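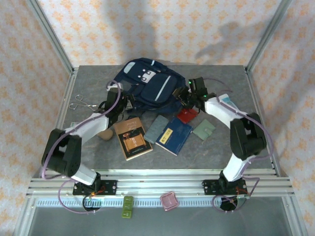 The Slow Art of Packing a Schoolbag

Draltent will rent you two robot arms, a table and a set of walls to put around them, and the company would like you to know that the walls are free.

I mention the walls first because they were what I kept looking at. My rental came with pale wallpaper, sprinkled with little orange motifs somewhere between a flower and a star, the kind of thing you'd find in the spare bedroom of an aunt who bakes. Set against it are two arms in white and black, bolted to an aluminum rail, with purple cables looping off their elbows. The tabletop is gray and marbled. It is the nicest room in my office, and I'm not allowed to sit in it.

The product is called the Sorkby, and it is a bench for teaching robots to do chores. You steer the arms through a job, over and over, and the software stores each run. When you have enough runs, you hand them to the training service, which Draltent hosts under the separate name Tastitz and bills for separately too. Then the arms have a go by themselves. The bench costs $1,430 a month. Tastitz is another $175, and there is a two-month minimum on both.

What can you teach it? Draltent's starter list is long on things I don't enjoy doing, so I picked the backpack. The task sounds like nothing. A navy blue bag lies toward the back of the table, half collapsed, the way bags do. In front of it you spread out some books and notebooks, and the arms are supposed to put them where they belong. Any eight-year-old can manage this, though in my experience not before the bus comes.

Getting started took a morning. The rail holds both arms on black mounting plates, so there is very little to line up, and the setup guide is written in complete sentences, a courtesy I've stopped expecting. My one complaint is the wiring. Those purple cables hang out in wide, generous loops, and the thin red and orange wires around the base plates look like somebody meant to come back and finish. I spent my first afternoon steering as if there were a sleeping cat on the table.

Steering is where the Sorkby earns its rent. The arms follow your hands closely, and having two of them matters more than I'd guessed. A bag is a floppy opponent. You want one gripper on each side of it, and then you want a third for the book, and then you start making plans.

I recorded 59 runs. The paperback was friendly. The small red notebook was a menace, mostly thanks to my habit of leaving it right up against the bag, where a gripper coming down for one found the other. The manual suggests moving things around between runs, so that the robot learns the job and doesn't just memorize the table. I threw in some clutter as well: a beige pouch, a loop of silver wire, a little green card. By the last session I was setting out stationery with the care of a department store window dresser.

Then Tastitz chewed on it overnight, and the arms took over. They were good with the flat, heavy things and shy about the small ones. On a decent run, a book went in cleanly and the second arm kept hold of the bag the whole time — I may have clapped. On a poor run, both arms hovered over the backpack like guests waiting for someone else to cut the cake. More recordings helped. Draltent's support desk told me they would, and also told me the price of more storage.

The nearest rival is the bench from Þórarinsdóttir, which costs less to rent but gives you a single arm and bare panels. For picking up blocks, I'd take it and pocket the difference. For anything with straps, get the Sorkby.

Mine goes back in July. I've asked whether I can keep the wallpaper, and they are checking.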